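クリセロ、二周目に入りました

2025年4月11日

先週の夜中にとうとうエンディングを見てしまって、そのまま寝ればいいものを、スタッフロールが終わった瞬間に「引き継いではじめる」を押していました。翌朝の会議、まったく頭に入ってこなかった……。

というわけで今日も『Clisero(クリセロ)』の話です。前回の記事で「もう当分書かない」と言った気がするんですが、忘れてください。

知らない人のためにざっくり言うと、霧で沈んだ町をひとつずつ灯台でつないでいく探索ゲームです。戦闘もあるけど、メインは荷物の管理と道選び。主人公は灯台守の見習いで、背中のかごに油と食料と部品を詰めて歩きます。で、このかごがまあ小さい! 一周目の序盤は拾っては捨て、拾っては捨てで、正直ちょっと投げかけました。友達に「ディルトドヴィルまで我慢して」と言われなかったら、たぶん積みゲーの棚に戻っていたと思います。

そのディルトドヴィル(Diltodville)、着いたときは感動しました。霧の中からいきなり鐘の音がして、坂の上に家がずらっと並んでいて、しかも全部の家に入れる。それまで無人の小屋ばかりだったので、人がしゃべっているだけで嬉しいんですよね。パン屋のおばあさんの話が長いのも許せる。むしろ三回聞きました。三回目だけ台詞が変わって、裏庭の鍵の場所を教えてくれるので、これから遊ぶ人はぜひ最後まで付き合ってあげてください。

裏庭には古い井戸があって、下りていくとかごの拡張パーツが手に入ります。一周目の私はこれを完全に見逃していて、終盤まで初期サイズのかごで歩いていました。434個目の「持ちきれません」を見たあたりで攻略メモを検索して、膝から崩れ落ちたわけです。ちなみにこの数字、盛ってません。記録画面にちゃんと残るんです、持ちきれなかった回数が。なんて意地の悪い統計。

二周目は当然、まっすぐ井戸に向かいました。かごが大きいだけで別のゲームみたいに快適です。油を余分に持てるから夜の移動が怖くないし、拾った部品をその場で捨てなくていい。ただ、荷物が増えると足音が大きくなるらしくて、霧の獣にやたらと見つかるようになりました。そこはちゃんと釣り合いを取ってくるんだなあ、と妙に感心しています。

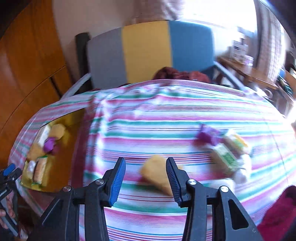
しましまの布とベージュのかたまり

さて、今回いちばん書きたかったのは灯台の強化の話です。

灯台は点けて終わりではなくて、町に戻るたびに「芯」「鏡」「塔」の三つを伸ばしていけます。芯を伸ばすと灯りが長持ちして、鏡を伸ばすと遠くまで届いて、塔を伸ばすと地図に載る範囲が広がる。どれも欲しいのに、強化に使う「白い灰」がとにかく足りない。

一周目の私は、見た目につられて塔ばかり伸ばしていました。地図がどんどん埋まるのが楽しくて。でも地図が広くても灯りが届かないと歩けないんですよ。行き先だけわかっていて行けないという、生殺しみたいな状態が中盤ずっと続きました。

で、二周目は芯から。最初の灯台だけ芯を三段階まで上げて、次に鏡を一段階、塔は後回し。これがもう、びっくりするくらい楽です。灯りが長持ちするので町に戻る回数が減って、そのぶん灰の消費も減る。序盤で詰まっている人は、だまされたと思って一度芯に全部つぎ込んでみてほしいです。合わなかったら、鍛冶場で灰を少し払えば振り直せます(私はこの機能にも終盤まで気づきませんでした。説明は読みましょう)。

あとは、ガルグ。あの人の扱いで二周目の印象がかなり変わりました。

ガルグ(Garg)は橋のたもとで道をふさいでいる渡し守で、通行料として部品をごっそり持っていきます。一周目は腹が立って、力ずくで通りました。戦うとけっこう強くて、回復を使い切ってやっと勝ったのに、落としたのは錆びた鍵が1本だけ。そして二度と舟が出なくなる。終盤で舟が必要になったとき、遠回りの山道を延々と歩きながら、あのとき払っておけば、と何度思ったことか。

今回はおとなしく払いました。すると2回目に会ったとき、向こうから「荷が重そうだな」と声をかけてくるんです。そのまま舟に乗せてくれて、途中で昔の灯台守の話をぽつぽつしてくれて。この会話、一周目では丸ごと見られなかったやつです。声の演技もすごくよくて、私はコントローラーを置いて聞いていました。水の音だけになる間が長いんですよね。あそこをスキップできない作りにした人と握手したい。

ネタバレになるので詳しくは書きませんが、錆びた鍵も、舟に乗っていればあとで普通に手に入ります。しかも錆びてない。なんだったんだ、私のあの死闘は。

逆に、二周目でも苦手なままなのがミンドヴァ(Mindova)の地下道です。似たような曲がり角ばかりで、灯りは風で消えるし、壁の印は途中から嘘をつくし。攻略サイトの地図を横に置いてもまだ迷いました。ここについては、英語で攻略日記を書いているMarlene Fortinさんの記事にずいぶん助けられています。「印ではなく水の流れる向きを見る」という一文があって、それだけで抜けられました。翻訳ソフト頼みで読んでいるので細かいニュアンスは怪しいんですけど、文章の端々から地下道への恨みが伝わってきて、勝手に親近感を持っています。

そうそう、水の流れを見るには灯りを低く構える必要があるんですが、この操作がまたわかりにくい。初期設定だと左スティックの押し込みで、しかも走りながらだと反応しません。私は設定で下ボタンに移しました。地図を開くボタンと入れ替える形になるけど、地下道では地図が役に立たないのでまあいいかなと。外に出てから戻すのを忘れて、崖っぷちで地図を開くつもりがしゃがんでしまい、そこを獣に見つかって落ちました。戻しましょう。

不満もいちおう書いておきます。

セーブが灯台でしかできないのは、緊張感があって好きな人もいると思うんですが、平日の夜に遊ぶ身にはけっこうつらいです。「次の灯台まで」と思って始めると平気で一時間かかる。せめて中断用のセーブがほしい。あと町の人からの頼まれごとの一覧が、受けた順にしか並ばないのも困ります。終盤になると頼まれごとだらけで、どれがどの町のだったか本当にわからない。私は紙のノートに町別で書き写していて、気がついたらゲームより几帳面にノートをつけていました。仕事のメモもこれくらい丁寧に取りたい。

音楽は文句なしです。とくに灯台を点けた直後に流れる短い曲。毎回同じはずなのに、町ごとに楽器がひとつずつ増えていくんですよ。一周目の途中でそれに気づいてからは、点灯のたびにテレビの音量を上げています。サントラ、出たら買います。出してください。

現在の進み具合は、達成度73パーセント。集めた灰の合計は1148個。残っているのは北の岬の灯台と、例の地下道の奥にあるらしい隠し部屋です。隠し部屋のほうは、鍵は持っているのに扉が見つからないという、なんともいえない状況になっています。水の流れをたどっても行き止まりで、壁を叩いて回っても反応なし。もしかして夜じゃないと開かないのかな。わかる方がいたら、答えそのものじゃなくてヒントだけ、コメント欄にそっと置いていってもらえると嬉しいです。

5月には追加シナリオの配信があるそうなので、それまでには岬の灯台まで点けておきたいところ。次の記事では、かごの中身を公開しようかなと思っています。油の本数で性格が出る気がするんですよね、このゲーム。私は完全に持ちすぎるタイプです。

では、もう一回だけ地下道に行ってきます。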